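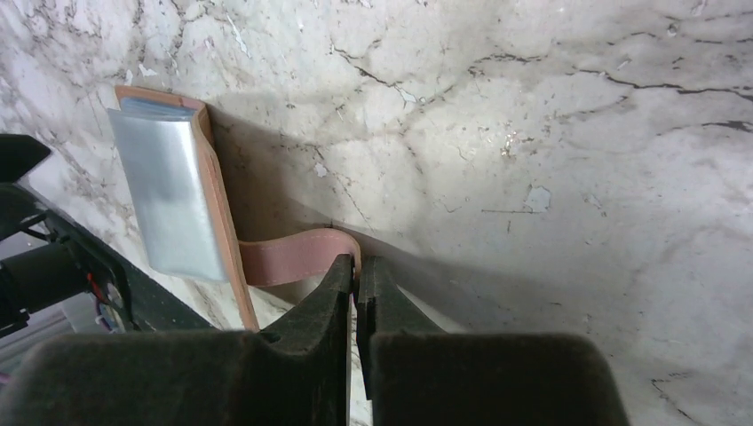 Strap handling with the two-finger gripper on the Clastell tabletop station.

Clastell Tabletop Station: Frequently Asked Questions

Last updated 20 Jul 2021

What is included in the Clastell service?
Ovent supplies a tabletop station with two robot arms, a gripper for each arm, a set of wrist cameras and the Clastell operating software. Installation and operator training are included in the service fee. Tables, organizers and bins may be purchased separately or provided by the customer.

What kinds of items is the station intended for?
The station is intended for small personal and household articles: pouches, tubes, packets, small boxes, pens and similar goods. It is suited to returns desks, lost property offices and kit packing. Items with straps or flaps are supported, provided that the strap can be reached from above.

Is there a weight limit?
Articles should not exceed 100 grams when they are to be lifted by a strap or loose edge. Limits for other grips are listed in the operator manual.

May we use our own containers?
Yes. Customers may combine open bins with a divided organizer. Containers should be placed within reach of at least one arm and should not be stacked. Bins of different colors are recommended where items are to be separated by type.

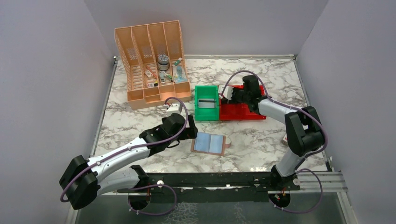

Clastell station with organizer, green and red bins, and both arms over the table.

Does the table surface matter?
A flat, stable surface is required. Patterned surfaces are accepted, but highly reflective items may need a longer setup period - please mention them when requesting a site review.

How long does installation take?
Installation takes two working days. Operator training is held at the customer's site or at our Istomham office and is limited to three participants per session.

Can the arms be operated separately?
Yes. Either arm may be paused from the control screen while the other continues its task. The emergency stop halts both arms at once.

Who carries out maintenance?
Routine maintenance is carried out by our service partner, Þrastardóttir. Customers should not open the joint covers or disconnect the arm cables.

How may we request a trial?
Trial requests should be addressed to Janaína Paiva, Customer Programs, at the Istomham office. Please include a list of the items to be handled and the dimensions of your table.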